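## 4. Yarn choice and blanket size

We were delighted by how much the yarn mattered! Each beginner at the Brollberg sessions made a throw in either Prallus (a springy wool) or Evum (a smooth cotton), using the same hook and the same stitch pattern. 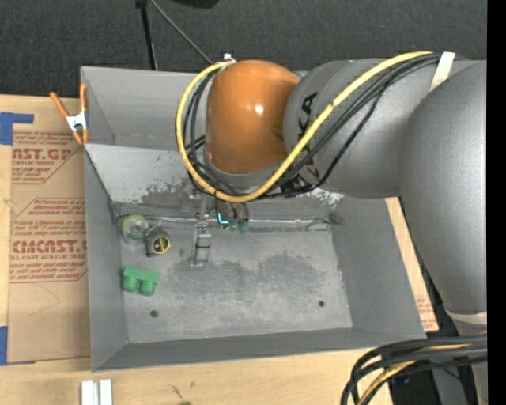 **Figure 3.** Robot arm over a deep grey metal bin on a wooden tabletop.

### 4.1 Finished squares

Learners handed in 519 squares by the end of April, and 300 of those were Prallus. The wool squares were far easier to join — their edges gave a little, so a square with a missed corner stitch could still be coaxed into line. Evum showed every slip, but the colours stayed crisp and many learners loved the drape.

### 4.2 Joining

We compared a whip stitch with the flat Shim join, where the hook goes through the back loops only. Shim used up to 66 cm more yarn per row of squares, and it was worth every bit! Seams lay flat on both sides, and even first-time makers could unpick and redo them without fraying the yarn. Whip-stitched seams in Evum tended to pucker near the centre of the blanket, a point we return to in Section 5.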